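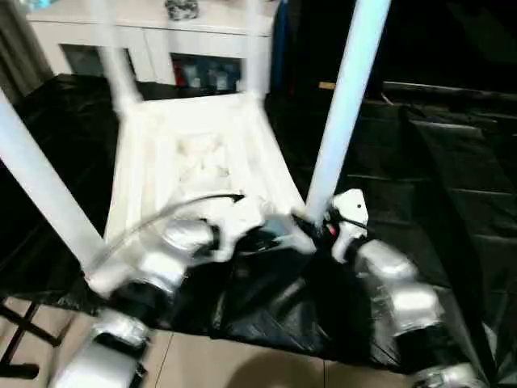
1/ Stoltden College renewed the tutoring grant. I found out from a banner.

2/ The renewal covers 157 students. The waitlist is 633. I asked the grants office which number goes in the press release and got a very warm smile.

3/ To apply you need a 1000-word essay on why you need help with writing.

4/ Mine came back in March with a note saying it was too well written to show need. My roommate's came back for spelling.

5/ Appeals go to the Luik Hall office, open Tuesdays from noon to one. I have class Tuesdays from noon to one.

6/ The banner is very nice, though.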